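Mudine Home Forum > Textiles and Bedding > Red cover losing color, what do you do?

clalanard_k
Joined October
Hello everybody. I bought a red bed cover with flowers from Torvik and after the first wash the water was pink like juice. The label says 60 degrees. I washed it at 60 with half the powder. Is it normal, or should I write to the shop?

sewing_box13
Normal for red. Wash it alone, cold, two or three more times. Vinegar in the last rinse helps to fix the color.

oldmill
Sorry, but vinegar does not fix anything in modern dyes. It only makes the cloth softer. I worked over 30 years in a dye house and we never used it for this.

sewing_box13
My mother did it and her covers stayed red. I will not argue with my mother :)

pillowcase_ida
I also have a red floral one, and it has kept its color well. I wash it at 30, inside out, with liquid and no powder.
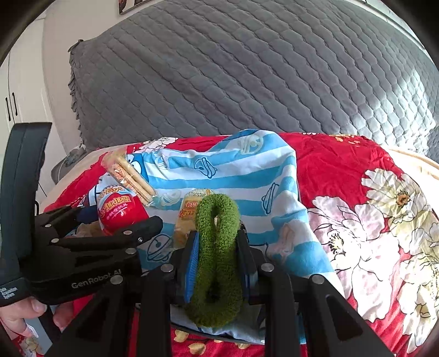
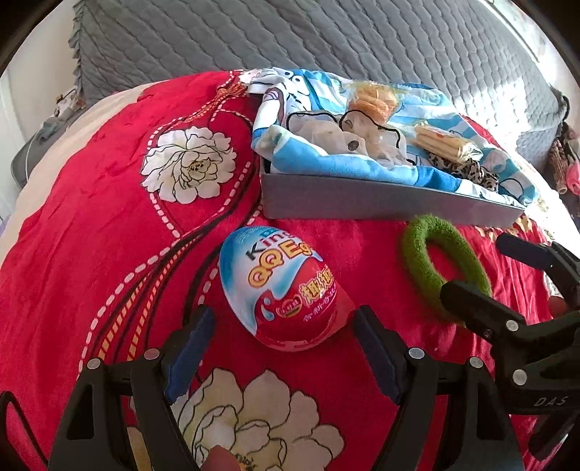
I dry it in the shade, never on the balcony at noon. The sun takes more color than the machine does – this is my opinion only.

clalanard_k
Thank you, Ida. Which liquid do you use? I have Clornano for dark clothes, but I am not sure it is good for cotton.

pillowcase_ida
I use the same one. Take less than they write on the bottle.

oldmill
Agree about the sun, and about 30 degrees. But if the label says 60 and the cover bleeds at 60, the shop should give back the money. Please write to them before you wash it again.

clalanard_k
I wrote to them today. They offer 80 percent back if I return it, so now I have to decide.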